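Ratolham Makers & Snappers Forum
Board: Courses, meets and workshops
Topic: Forura one-day product photography course, worth it?

plumjam_pat
14 September 2022
Has anyone done the Forura day at the Hakala rooms in Ratolham? I sell knitted baby hats and mittens online and my pictures are letting me down (everything comes out the colour of weak tea). It's 200 pounds including lunch, and for me that's a lot of hats. The tutor is Hilkka Kinnunen. I've had a good look at her website and it's lovely but it's all perfume bottles and cakes, so I'm not sure how much would carry over to wool. Would love to hear from someone who's been!

grebe77
I went in the spring and would go again tomorrow. There were 28 of us, which sounds like loads, but they split us between tables and Hilkka came round to every one. She's very hands on, she moved my lamp about a foot to the left and my horrible grey mugs suddenly looked like something you'd want to drink out of. Lunch was soup and very good bread.

Mrs Tansy
I'll be the grumpy one then. I did the same day as grebe77 by the sound of it and came home cross. Nearly all the morning was her slides, and they were her slides of her own work. We didn't touch a camera until gone half eleven. For 200 quid I want to be shooting by ten. And if you only have a phone, which I did, you get left behind as soon as she starts on about aperture.

grebe77
Mrs Tansy, that's a bit hard! There was a phone table, I was sat next to it. Tuulikki Turunen was looking after it, she had people clipping little lenses on and all sorts.

Mrs Tansy
Well I was ON the phone table and Tuulikki was very sweet, but she was also doing the teas. I stand by it.

plumjam_pat
Oh dear, I'm a phone person too. What did you both take along? The email says "bring 3 small items from your range" and I can't decide if pale cream hats would be brave or daft.

lowlight_len
Take the cream ones. Anything pale is what you'll struggle with at home, so get help with it while there's someone in the room. Same goes for shiny. The coloured stuff you can sort out on your own with a window and a bit of white card.

On whether to go at all, I'm with Mrs Tansy, sorry. I've never been on a course that taught me more than a wet fortnight with a north-facing window. Spend the money on a decent clamp lamp and a roll of background paper. I've got the Temach one, had it 2 years and it's still going.

sorrel_and_sons
Len you say that on every thread about courses!! Some of us need to be in a room with other people or we never get round to it. I'd had a tripod in its box since the December before last.

Pat, one thing I would say is think about your background before you go. I did my first lot of listings on a patterned cloth and the pattern does half the shouting. Plain is so much easier with small things. Mind you I still go back to checks now and then when I want something cheerful, and with a strong colour on top I think you can get away with it. 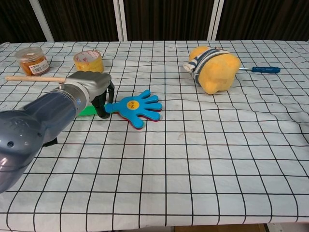 Green-handled clapper on the grid cloth.

lowlight_len
Green does stand up to it, I'll give you that. Iron the cloth though.

sorrel_and_sons
I knew you'd say iron. I don't own an ironing board and I'm not starting now.

grebe77
Steamer! Hang it over a door and do it there. Takes no time and you can do the hats' ribbons after.

Mrs Tansy
I use the back of some old wallpaper. No creases and when it's grubby you just tear off another bit.

plumjam_pat
Wallpaper is genius, I've got half a roll in the loft. Right, I've emailed Forura to ask if the phone table is still running and whether Tuulikki will be on it without the teas (I put it more politely than that). If they say yes I'll book. If they don't I'll buy Len's lamp and sulk.

lowlight_len
Get the one with the longer arm, the short one won't reach over a table.

grebe77
Pat if you do book let me know which date, I'm half tempted to go again with the jugs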